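# Chapter 4: Can a machine tidy the kitchen yet?

Many households ask when a robot will do the evening chores. In this chapter we follow the Irmont exercises, written by Asuka Kikuchi for learners of service automation. The kitchen is simulated, and its colours were chosen plainly. A learner may repeat one task 200 times before supper — no dish is harmed.

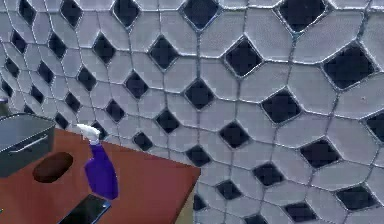 *Figure 4.1. Counter with spray bottle and phone, Irmont kitchen.*

Wiping a counter sounds simple. The machine must first decide which things to move, and how firmly to hold each of them. A rolling pin may roll away when it is pushed.

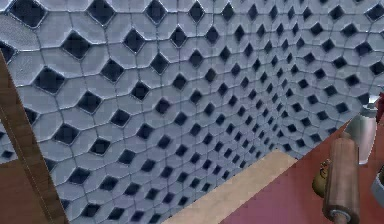
**Can a robot clear a counter without help?**
Sometimes, if the objects are familiar and the lighting is steady. In most homes a person still needs to watch.

Large appliances bring another kind of difficulty. To open a door, the arm has to follow the curve of its swing, and the base must often move as well.

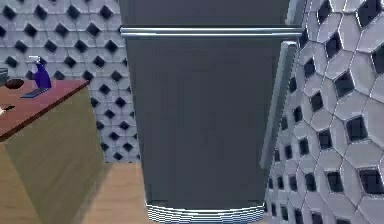 ## 4.1 Grasping and pulling

We begin with handles. Please read the list of terms before Exercise 1.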